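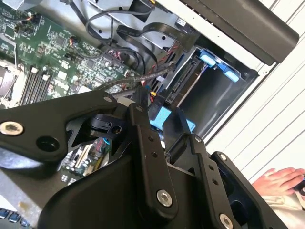
Ticket: Office desktop drops off the network share after nearly 17 minutes
Site: Nollstead branch office
Opened: July 2020
Status: Reopened (2)

Reported problem
User says the mapped drive "goes away" while she's in a spreadsheet. Saving gives a path not found error. Logging out and in again brings it back. First line closed this as a cabling fault and sent out a new patch lead. Same error the next morning.

Notes
I don't buy the cable. A bad lead doesn't wait for the same point after every login. The switch log shows the port up throughout at 1000 Mbps with no errors on it, and ping to the file server carried on through two drops while I had the user on the phone.

The vendor of Hetell, our backup agent, says their software "cannot affect mapped drives". They said the same about the printers last year. Agent stopped on this machine anyway. Drive still dropped, so I'll give them that one.

Power saving on the network adapter was switched on. Switched it off. The forums swear by this one. No change.

First line then asked for a replacement motherboard on the grounds that the network port is built into it. I've turned that down. The same user gets the same fault on the spare desktop in the Tusirard room, and a different user on her desktop has no fault at all. It follows the account.

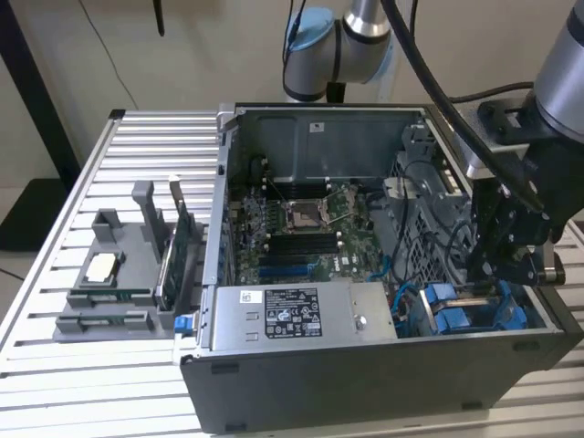
Dell tower, side panel off. CPU socket empty.

Checked the login script for her account. There are two lines mapping the same letter: one to the current server, one to the old Lü share that was meant to be gone by last August. The old one is also set in a group policy, which deletes and recreates the drive when policy refreshes in the background.

Action taken
Removed the Lü line from the script and took the account out of the old policy group. Forced a refresh with a file open. Drive stayed put.

Outstanding
23 other accounts are still in that group. I was told it was empty. Leaving this open until somebody clears it and the user has had a full week without the error. Please don't send her another cable.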